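Wer mit Danai Tsoukalas über Dialekte reden will, sollte Zeit mitbringen. Nach fünf Minuten hat sie das erste Wort vorgesungen, nach zehn das zweite an die Tafel geschrieben, und ich hatte meinen Kaffee längst vergessen. Seit sechs Jahren sammelt sie im Tal von Otmont Wörter für Regen, Matsch, Nebel und alles, was sonst noch vom Himmel kommt oder unten liegen bleibt. 545 Einträge hat ihr Wörterbuch inzwischen -- und allein für den feinen Niesel im Februar kennt man dort mehr Ausdrücke, als ich mir merken konnte!

«Angefangen hat es mit meiner Nachbarin», erzählt Tsoukalas. «Sie schaute aus dem Fenster und meinte, es *fisert* wieder. Ich dachte, ich hätte mich verhört. Am nächsten Morgen stand ich mit einem Schulheft bei ihr in der Küche.»

Aus dem Schulheft wurden viele. Sie besuchte Höfe, die Käserei, den Stammtisch im «Lamm» (dort durfte sie erst beim dritten Mal etwas fragen) und fuhr schliesslich auch nach Fludalham hinüber, wo dieselben Wörter plötzlich etwas anderes bedeuten. «In Otmont ist ein *Schlotz* harmloser Matsch, da läuft man durch. In Fludalham bleibt der Stiefel stecken. Darüber können die Leute einen ganzen Abend streiten, und ich sitze daneben und bin glücklich.»

## «Ein Wort braucht einen Satz»

Besonders wichtig sind ihr die Beispielsätze. Zu jedem Eintrag gehört mindestens einer, so aufgeschrieben, wie er gefallen ist, mit Fluchen und allem. «Ein Wort allein ist wie ein Knopf ohne Jacke», sagt sie und lacht. Manche Sätze sind kleine Geschichten: die vom Heuwagen, der im *Gsüder* stehen blieb, oder die von der Hochzeit, bei der es so *hudelte*, dass der Pfarrer den Segen im Stall sprach.

Wie entscheidet sie, was hineinkommt? «Zwei Leute aus zwei Familien müssen das Wort kennen. Sonst kommt es in den Anhang.» Der Anhang umfasst 123 Wörter und ist, das gibt sie gern zu, ihr Lieblingsteil. Da steht zum Beispiel *Nebelsuppenlöffel*, ein Mensch, der bei schlechter Sicht immer vorausgeht.

Die Schreibweise war dagegen eine lange Quälerei. Dreimal hat sie das ganze Manuskript umgestellt, zuletzt bei den Doppelvokalen, jeweils abends nach der Arbeit am Schreibtisch.

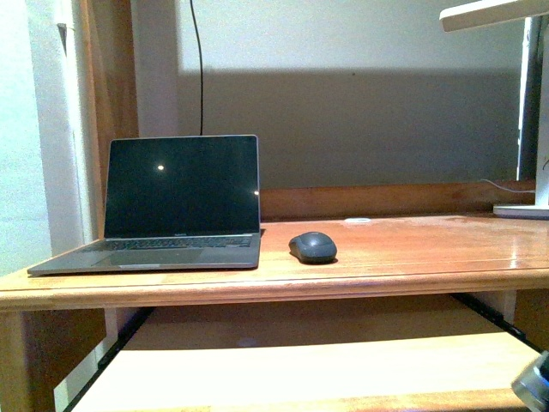
Für Macedo, der in Gestville die Beispielsätze gegenliest, dürften die Vokale ruhig noch einmal umgestellt werden: Das lange *ü* klinge bei ihm zu Hause viel dunkler, und gelesen werde ein Dialektwörterbuch schliesslich laut. Tsoukalas kennt den Einwand. «Er hat ja recht», sagt sie. «Aber dann werde ich nie fertig.»

Gedruckt wird jetzt trotzdem, 200 Exemplare zunächst, mit festem Einband und Lesebändchen. Und was kommt nach dem Wetter? Sie zieht ein frisches Schulheft aus der Tasche. Auf dem Umschlag steht «Kühe», und die ersten drei Seiten sind schon voll.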